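Skonholm track day tire gauge, one season in

So I finally retired the pencil gauge I'd been carrying since my first track day and bought the Skonholm, mostly after watching the guy in the next garage set his pressures in half the time I needed. It's a dial type with a bleed button and a swiveling chuck, and oh man, the chuck! It gets past the brake disc on my front wheel without me skinning a knuckle.

I like 33 up front on the road and bleed down from there once the warmers come off. The needle holds its reading until you let it go, so I can walk over and write it down (I forget numbers instantly).

Gripes? The hose is stiff before the 7 a.m. briefing in April, and the rubber boot slid off the dial twice. A dab of glue fixed that. I also tried the Urnemix digital one, which is lighter, but the screen washes out in the sun and I kept shading it with my glove.

I'd buy the Skonholm again.

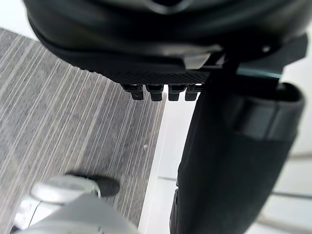
Posted by pitlane_reinholz in Garage Gear

Next up, paddock stands. I've got 2 on loan to compare.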